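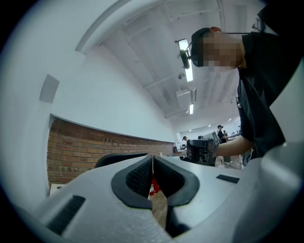 그림 3. 마주 보는 검은색 패드와 몸을 숙여 내려다보는 사람

검색어를 입력하세요 검색 상세검색

5. 재시도 정책과 불안정 테스트 분류에 대한 재검토

앞 절에서 정리한 것처럼, 같은 코드에 대해 통과와 실패를 오가는 테스트(이하 불안정 테스트)를 다루는 도구는 대체로 두 가지 처방을 내놓는다. 하나는 실패한 테스트를 자동으로 다시 실행하는 것이고, 다른 하나는 과거 기록을 학습한 분류기로 의심스러운 테스트를 격리하는 것이다. 두 처방 모두 빌드 화면을 초록색으로 만드는 데에는 효과가 있다. 그러나 결함을 더 잘 찾게 되었는지는 별개의 문제이며, 우리가 검토한 도입 사례 가운데 이 둘을 구분해서 측정한 경우는 드물었다.

5.1 대상과 절차

분석 대상은 재고 및 정산 업무용 서버 소프트웨어인 Talavera의 회귀 테스트 900개이다. Talavera는 Cloller를 지속적 통합 서버로 사용하며, 실패한 테스트를 최대 3회 재시도하도록 설정되어 있었다. 한 번이라도 통과하면 최종 결과는 통과로 기록된다. 이 설정은 프로젝트 초기에 들어간 뒤 변경된 적이 없고, 재시도 횟수를 왜 그렇게 정했는지 설명하는 문서도 남아 있지 않다.

우리는 재시도를 끈 상태에서 동일 커밋을 대상으로 전체 테스트를 500회 반복 실행하였다. 실행 순서는 매번 무작위로 섞었고, 데이터베이스는 매회 새로 생성하였다. 한 번 이상 통과하고 한 번 이상 실패한 테스트를 불안정 테스트로 정의했다. 이 정의는 널리 쓰이지만 결함이 있다. 반복 횟수를 늘리면 불안정 테스트의 수는 늘어날 수 있어도 줄어들지는 않는다. 따라서 반복 횟수를 밝히지 않은 불안정 테스트 비율은 서로 비교할 수 없으며, 도구 홍보 자료에 실린 비율 대부분이 여기에 해당한다. 반복 실행에서 한 번도 흔들리지 않은 테스트를 안정적이라고 부르는 것도 편의상의 표현에 가깝다.

분류기는 Clunex와 Tandent를 사용하였다. Clunex는 테스트 코드의 정적 특징과 과거 실행 기록을 함께 입력받고, Tandent는 실행 기록만 입력받는다. 두 도구 모두 기본 설정을 그대로 두었다. 조정을 거치면 결과가 나아질 가능성은 있다. 다만 조정에는 정답 표시가 붙은 자료가 필요하고, 그 자료를 이미 가진 조직이라면 분류기를 도입할 이유부터가 약해진다.

5.2 재시도가 가리는 것

반복 실행에서 불안정 테스트로 판정된 것은 40개였다. 우리는 이들의 실패 기록을 모두 읽고 원인을 손으로 분류하였다. 가장 많은 부분을 차지한 것은 비동기 작업의 완료를 고정 시간 동안 기다리는 테스트였다. 그다음은 시스템 시각에 의존하는 테스트, 다른 테스트가 남긴 전역 상태를 읽는 테스트의 순이었다. 여기까지는 기존 연구의 보고와 크게 다르지 않다.

문제는 나머지이다. 일부 테스트는 대상 코드에 실제로 존재하는 경쟁 조건 때문에 실패하고 있었다. 정산 마감 처리와 재고 수정이 겹칠 때 잠금 획득 순서가 뒤바뀌는 결함이 대표적이다. 이 테스트는 결함을 제대로 검출하고 있었지만 재시도 정책 아래에서는 거의 언제나 통과로 기록되었다. Cloller의 요약 화면에는 재시도 여부가 표시되지 않으며, 상세 기록을 펼쳐야 첫 실행의 실패를 확인할 수 있다. 코드 검토 과정에서 상세 기록이 언급된 흔적은 우리가 살펴본 범위에서 찾지 못하였다.

재시도를 옹호하는 쪽에서는 개발자의 시간을 아낀다는 점을 든다. 이 주장은 실패의 대부분이 거짓 경보일 때에만 성립한다. 그런데 거짓 경보의 비율을 알려면 실패를 조사해야 하고, 재시도는 바로 그 조사를 생략하기 위해 도입된다. 도입 이후에는 전제를 검증할 자료가 쌓이지 않는다. 우리는 재시도가 해롭다고 단정하지 않는다. 이롭다는 근거가 현재의 운영 방식으로는 만들어질 수 없다는 점을 지적할 뿐이다.

시간 절감의 계산에도 빠진 항목이 있다. 재시도가 허용되면 작성자는 새 테스트가 가끔 실패하더라도 고칠 압력을 덜 받는다. Talavera의 변경 이력에서도 고정 대기 시간을 쓰는 테스트가 재시도 설정 이후에 집중적으로 추가되어 있었다. 시간적 선후만으로 인과를 말할 수는 없고, 같은 시기에 비동기 기능 자체가 많이 개발되었으므로 다른 설명도 가능하다. 그래도 이 비용을 영으로 두는 계산은 받아들이기 어렵다.

5.3 분류기의 정확도라는 수치

Clunex와 Tandent는 모두 높은 정확도를 보고하였다. 그러나 대상 테스트의 절대다수가 안정적인 상황에서는 모든 테스트를 안정적이라고 답하는 규칙도 높은 정확도를 얻는다. 정확도를 앞세운 비교표는 이 기준선을 싣지 않는 한 정보량이 거의 없다. 정밀도와 재현율을 함께 싣는 경우에도 사정이 크게 나아지지는 않는다. 불안정 테스트의 표본이 작으면 몇 개의 판정만 바뀌어도 순위가 뒤집힌다.

실제로 두 도구의 순위는 학습 자료를 나누는 방식에 따라 달라졌다. 무작위로 나누었을 때에는 Clunex가 앞섰고, 시간 순서로 나누어 과거로 미래를 예측하게 했을 때에는 차이가 사라졌다. 무작위 분할에서는 같은 파일에서 복사해 만든 테스트가 학습 자료와 평가 자료에 나란히 들어간다. 정적 특징을 쓰는 도구는 이때 사실상 답을 보고 시험을 치르는 셈이다. 현장에서 쓸 상황을 흉내 낸 것은 시간 순서 분할이며, 무작위 분할의 결과만 실은 보고는 유보적으로 읽어야 한다.

더 근본적인 문제는 분류의 단위에 있다. 두 도구는 테스트를 안정과 불안정으로 나눈다. 개발자가 알고 싶은 것은 눈앞의 실패 하나가 결함 때문인지 환경 때문인지이다. 평소에 불안정한 테스트도 이번에는 진짜 결함 때문에 실패할 수 있다. 앞서 언급한 잠금 순서 결함의 테스트를 두 도구는 모두 불안정으로 판정했고, 반복 실행의 정의에 비추어 보면 이 판정은 정답이다. 정답으로 채점되는 판정이 결함을 격리 목록으로 보내는 결과를 낳은 것이다. 평가 지표가 이런 경우를 성공으로 센다면, 지표를 높이는 작업이 품질을 높이는 작업과 같은 방향이라고 볼 근거가 없다.

5.4 격리 목록의 운영

격리는 임시 조치로 설명된다. 격리된 테스트는 실행되지만 빌드 결과에 영향을 주지 않고, 담당자가 원인을 고치면 목록에서 빠진다는 것이다. Talavera의 격리 목록에는 담당자 항목이 있으나 비어 있는 행이 많았고, 복귀 조건을 적은 행은 없었다. 목록에 들어간 테스트 중 일부는 대상 기능이 이미 삭제된 뒤에도 남아 있었다. 이런 상태의 목록을 임시라고 부르는 것은 희망에 가깝다.

복귀 기한을 강제하는 방안이 자주 제안된다. 우리는 이 방안에도 유보적이다. 기한이 지난 테스트를 자동으로 복귀시키면 불안정한 빌드가 돌아오고, 자동으로 삭제하면 검출 능력이 조용히 줄어든다. 어느 쪽이든 사람이 실패 기록을 읽는 과정을 대신하지 못한다. 비교적 근거가 있는 조치는 재시도로 통과한 실행을 별도의 상태로 기록하고 요약 화면에 그대로 드러내는 것이다. 비용이 낮고, 적어도 이후의 논의에 쓸 자료가 남는다.

5.5 타당성에 대한 위협

이 절의 결과는 단일 프로젝트에서 얻은 것이다. Talavera는 데이터베이스 의존도가 높아 화면 중심의 소프트웨어나 내장형 소프트웨어에서는 원인의 분포가 다를 것이다. 원인 분류는 저자가 직접 수행하였고, 독립된 평가자 사이의 일치도를 측정하지 않았다. 특히 경쟁 조건으로 판정한 테스트 가운데에는 대상 코드의 결함인지 테스트 코드의 결함인지 경계가 모호한 경우가 있었다. 그런 경우에는 대상 코드를 수정하지 않고 테스트만 고쳐 실패가 사라지는지를 기준으로 삼았으나, 테스트를 고치면서 결함을 드러내던 조건까지 없앴을 가능성을 배제하지 못한다.

무작위 실행 순서 역시 실제 운영 환경과 다르다. Cloller는 기본적으로 파일 이름 순서로 테스트를 실행하므로, 전역 상태에 의존하는 테스트의 일부는 운영 환경에서 한 번도 흔들리지 않았을 수 있다. 이를 불안정 테스트로 세는 것이 과한지, 운영 환경이 문제를 가리고 있었다고 보아야 하는지는 정의의 문제이며 반복 실행 자료만으로는 판가름할 수 없다. 두 분류기의 내부 판본이 평가 기간 중 갱신되었는지도 확인하지 못하였다.

문의: 편집부 | 본 논문의 저작권은 저자에게 있으며 무단 전재를 금합니다 | 맨 위로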